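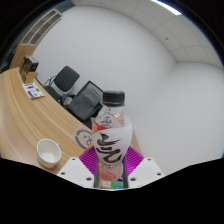
**Site:** Galtgate, first floor, small offices and corridor
**Date of inspection:** 2026-10-17
**Inspected by:** Zamfira Sima
**Accompanied by:** Otis Greenberg (Clenbridge)
**Type:** Routine workplace check, electrical and general

Key: S = satisfactory, A = action needed, N/C = not checked

## 1. Access and escape

- [S] Corridor clear to full width. Stacked chairs noted at the last inspection have gone.
- [A] Final exit door, east stair. Closer too strong; door needs a hard push and slams. Adjust closer. Check again with the stair window open, as the draught makes it worse.
- [S] Exit signs lit.
- [A] Floor plan by the lift still shows the old partition. Replace.

## 2. Fire equipment

- [S] Extinguishers on brackets, pins and tags in place.
- [A] Call point by the kitchen partly hidden by a coat rack. Move the rack at least 500 mm to the left.
- [N/C] Alarm sounders. Tevport to test with the rest of the building.

## 3. Electrical

- [S] Sockets and faceplates secure, no scorching.
- [A] Office 22: extension lead plugged into a second extension lead. Remove one. If more outlets are needed, Ismael Cordeiro to ask for a fixed socket.
- [A] Two desk lamps with no test label. Out of use until tested.
- [S] Distribution board locked, 400 mm clear space kept in front. Circuit chart legible, though 'spare' has been written over one way that is plainly in use – correct at the next visit by the electrician.

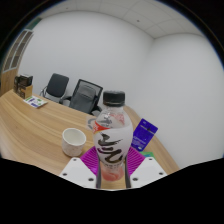
## 4. Desks and seating

- [S] Desk edges and tops sound, no splinters or loose trim.
- [A] Drinks near sockets and keyboards. Lids to be kept on. Comment carried over from the previous report; no spill recorded.
- [A] One chair, office 19, gas lift sinks under load. Label and withdraw.
- [S] Screens at a suitable height. Wendell Szabo has asked for a footrest, passed to Clenbridge.

## 5. Lighting and air

- [A] Corridor reading around 200 lux at the kitchen end, lower than elsewhere. One tube failed. Replace, then take the reading again.
- [S] Blinds work and cords are cleated.
- [A] Extract fan in the kitchen noisy and weak. Clean the grille first; if no better, raise a job with Sisodia.

## 6. First aid and notices

- [S] Box full, eyewash in date.
- [A] First aider list names Odair Siqueira at his former extension. Amend.
- [S] Accident book present, completed pages removed and filed.

## Comments

The closer on the east stair takes priority and should not wait for the other joinery work. The doubled extension lead was unplugged during the visit, but the second lead was left in the room – collect it. The untested lamps may go on the same sheet as the kitchen appliances.

Items marked N/C stay open until the Tevport test sheet is attached to this report.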